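Prize table for a raffle: how do you lay out odds and ends so people can see them?

Posted in Events and Get-togethers — 3 answers

I've been handed the prize table for our club raffle in Kakilville on Tuesday. We've sold 106 tickets so far, which is more than we have ever sold, and I would like the winners to feel they've won something and not that they've helped a stranger clear a cupboard.

The prizes are what members brought in. Tables are the sort that push together into a big ring with a hole in the middle, and the walls are a yellow you can hear from the car park, so anything pale looks a bit poorly against them. I had a first go at setting out, using one side of the ring. 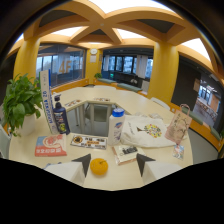 First attempt: plant at one end, gift bag at the other, mandarin at the front.

My trouble is that the books vanish because they're flat, the tote bag looks as if somebody has slept on it, and I can't decide whether the two bottles belong together. Do I spread everything right round the ring or keep it bunched up? And should each thing have its own number, or does the winner just walk up and choose?

— Suneo

Haris Delić
Bunched up, every time. A dozen prizes spread round a ring of tables looks like the last hour of a jumble sale. Use the one side nearest the door and leave the rest for cups and elbows.

Then get some height into it. Stand the books up on plate stands, or lean them on a tin with a cloth over it. The plant is already doing good work, but bring it in behind the small things so its leaves make a background and don't hang off the end. A dark green or navy cloth will deal with the pale table, and to some extent the walls.

Iron the tote. It has a rather nice tree on it, all coloured dots, and at the moment you have to go looking for it. Fold it round a piece of card and stand it up beside the pink bag.

On the bottles, I'd split them. Side by side they say "bathroom shelf". Put the dark pump one with the plant and the blue-lidded one with a book, and you have two prizes that look as though somebody thought about them.

As for choosing, let the winners choose. We numbered ours one year in Guimarães and a man who'd bought 12 tickets won hand cream twice. He still brings it up.

Evevitz
is the mandarin a prize

Marjoram
Mostly agree with Haris, though I'd number them. If people choose, the first winner takes four minutes and the plant, and by the end you've got someone holding a book they'll leave on the bus. With numbers it's over quickly and they can swap among themselves afterwards, which they will.

Write the numbers big, on folded card, and put them in front of each prize. Ours were on little round stickers and I spent the evening reading them out to the back row.

Also check the tall white box doesn't topple when the table gets knocked. Lay it down if you're at all unsure.

— Suneo, replying
Thank you both. Cloth found, iron borrowed, and I'm going with numbers, as I have met our members. Evevitz, the mandarin is now prize 2.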